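Kovness Workshop – Gallery
The Square Bin

Posted by I-seul Na, 09/02/2020

Welcome back to the gallery, and thank you for your patience while we got the tables sorted out. Those of you who come by the workshop in Ham will know that we are very fond of our old things, and that we like to give each of them a page of its own when there is finally a moment to sit down and write one. We have done the tall stools, the coat hooks and the long shelf by the door (people had a surprising amount to say about the long shelf). Now it's the turn of the square bin, which several of you asked for by name, and which I have wanted to write up ever since we moved into the bigger room.

The bin came to us with the Cedeck lot, back when Stijn Declercq was clearing out his storeroom and wanted everything gone by the end of the week. There were 1,164 items on his list, most of them smaller than a thumb, and Heikki Keskinen and I spent two long evenings going through them at the kitchen table with a pot of coffee and a roll of labels. The bin wasn't on the list at all. It was what Stijn had been keeping his list in, along with his gloves and half a bag of licorice, and when we asked if it was part of the deal he shrugged and put it in the van himself. I still think we got the best of that bargain!

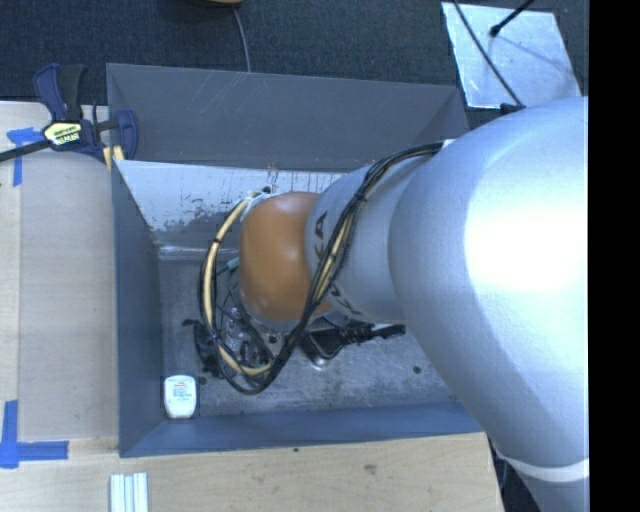
Dark slate gray on light tan wood, with every scuff and smudge left as it was. The sloped walls run down to a flat floor, and the pale stretch along the upper side has plenty of marks to show.

What are the sloped sides for?
They send small pieces down toward the middle of the floor, so you can get your fingers around them. In a box with straight walls, little things tend to settle tight into the corners and you end up tipping the whole box over to get them out.

I should say something about the marks, as they come up every time we have visitors. Zdeňka Pešek is all for giving the inside a proper scrub, and she has a brush picked out and ready. Gun-woo Ra would sooner leave it alone, and for the time being he has won. My own feeling is that a bin that is used every day is going to look like one, and I find the pale side rather handsome with all its dark stains and smears. There are fine, light scratches over on the far wall too, much harder to spot, and you only really notice them once you have gone looking. The floor is mottled gray and wears its dirt quite openly. We do wipe it out with a damp cloth on closing days, and then we dry it well, and that's as far as the beauty treatment goes.

The table deserves a mention while I am here. We tried the bin on the floor first, then on a cart (a mistake, it rolled), and then on one of the metal benches, where anything dropped into it made such a racket that you could hear it from the street. Wood is kinder. The noise is softer, the height is right for standing work, and a light top makes it easy to find whatever has hopped over the side. Heikki wanted to put a cloth down under the bin to save the tabletop, and we may still do that, but so far it has stayed put perfectly well without one.

For those who have written in to ask about getting something similar, I'm afraid I can't point you to a shop. Stijn doesn't remember where he got his, and I have asked him more than once. What I would look for is a good flat bottom, sides that lean in toward it, and an open top wide enough for both hands. Then put it on a table you don't mind marking, and use it for a season before you decide whether you like it. We weren't sure about ours for the first month or so, and now there is grumbling if it gets moved even a little way down the table.

We have two more pages in the works. One is about the drawers from Cukunen, which stick in wet weather and are otherwise a delight, and the other is about the old label box, provided Gun-woo can find the lid. Both should be up in October if the evenings allow. If you have a story about any of the Cedeck things, or if you knew Stijn's storeroom in its better days, do write to us – I read everything that comes in, even if it takes me a while to answer.

Back to all gallery pages
Next: The Cukunen Drawers (coming soon)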